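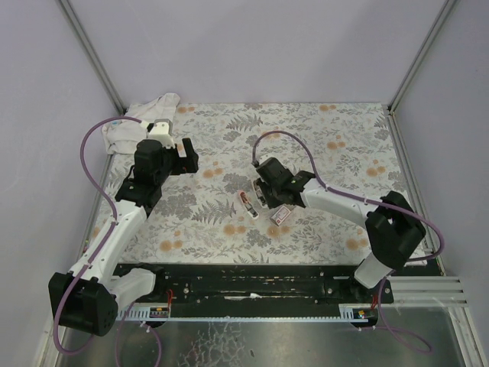 15 February 2019
By Yolanda Gallagher

Desk supplies and small tools, monthly check, back room. I do this one with a cup of coffee and it still takes me 39 minutes, mostly because I keep stopping to put things away. The flowered cloth is flat where people work, so that's a pass, but there's a white towel crumpled up in the back left corner and I'd like it folded or gone. Small boxes and bits are fine out on the table while you're using them. Just don't let them spend the night there, please!

1. Table cover, no rips or trip hazards: OK. I ran my hand along the hem all the way round and found one loose thread. Snipped it.

2. Cords tied back and off the floor: NEEDS A LOOK. Darnell redid the ties last week and they look great — thank you, Darnell.

3. Small hinged things (staplers, clips, punches), check for pinch points and cracked plastic: NEEDS A SECOND LOOK. I'm always a bit fussy about this line, I know. Anything that has come apart gets both pieces kept together in one bag with a tag on it.

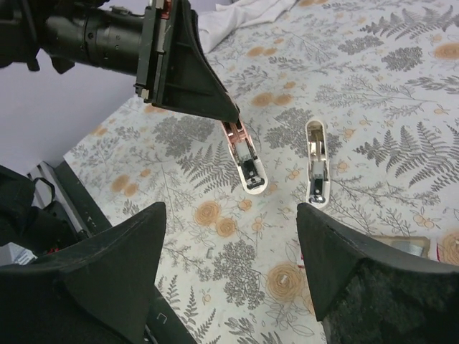

And please write the date on the tag, not only your initials (Tavion, I love you, but "TM" tells me nothing in March). If a spring feels stiff, don't force it, bring it to me.

4. Spare staples and refills in a closed box: OK, shelf 27, lid on.

5. First aid kit: short on small bandages. Ordered more from Lonau.

6. Light over the table: OK, though it hums. Andor says he can't hear it. I can!

Open items: towel, tags, bandages. I'll be back for those on my next round.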